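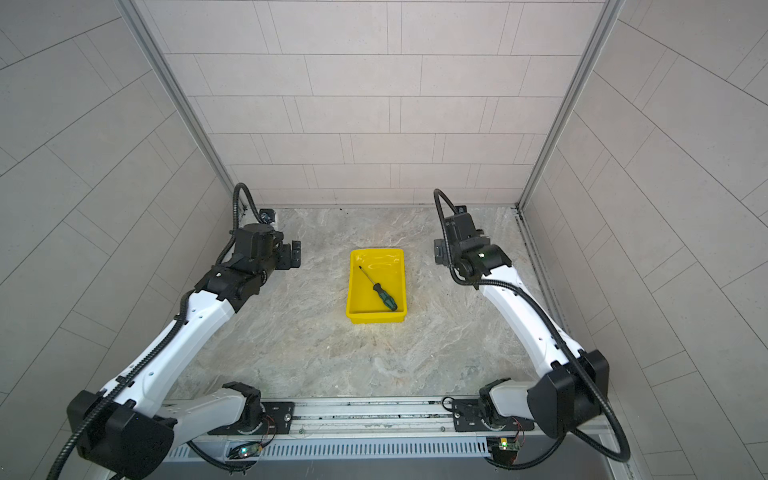

Sipho Mnguni owns one screwdriver. He would like this understood before we go any further, because people keep bringing him more.

"I had 28," he says. "I could never find one. Now I have one and I always know where it is. It's in the tray."

The tray is yellow plastic, with a thick rim, and it is the closest thing Mnguni has to a philosophy. He spent 13 years fitting kitchens and bathrooms for Kristiansen before he started helping people sort out their workshops, a line of work he describes as "telling grown men to put it back."

His main rule concerns color. Tools have dark handles, he says, and dark handles vanish. Put a black-and-green one down on a busy surface and you will be patting your pockets by lunchtime. Put it in something the color of a school bus and even Marlina Halim can find it. (Halim, his business partner, says she has never lost a screwdriver in her life. She has lost a van key, twice.)

I ask about the stone pattern, the beige and gray veining, which seems a bold choice for anyone who drops screws.

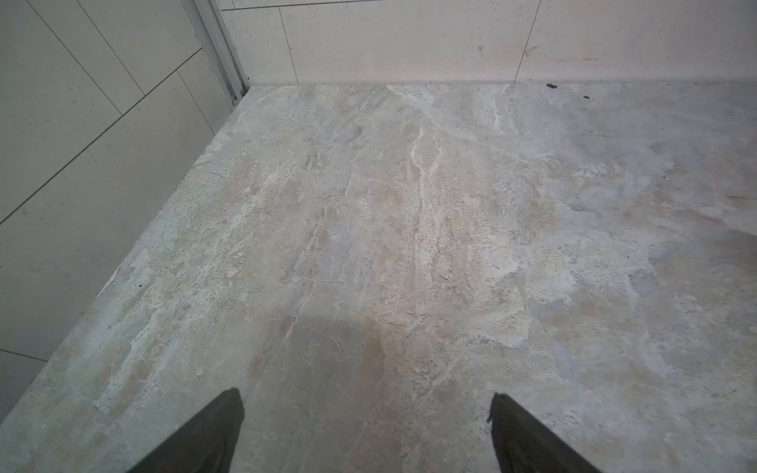
"It's a terrible choice," he says cheerfully. "You could lose a washer in that until October. I loved it in the store. Marlina wanted plain white and she was right, and I'd be glad if you left that out."

The pale gray tiles he will defend. They wipe clean, and there is nowhere on them to hang anything. Mnguni is against pegboard. He once visited a garage in Gadport with nearly 200 hooks and, by his account, a hammer on the floor.

So what goes in the tray?

"What you're using."

And when you're done using it?

He thinks about this for longer than I expected. "Well, it lives there now," he says. "I suppose I'm never done."

Halim, from the next room, asks whether anyone has seen the tape measure. 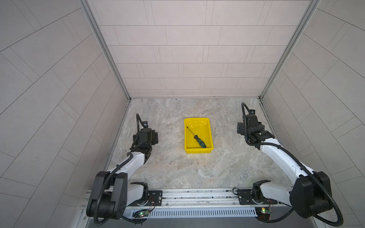

The yellow tray, with the screwdriver lying corner to corner.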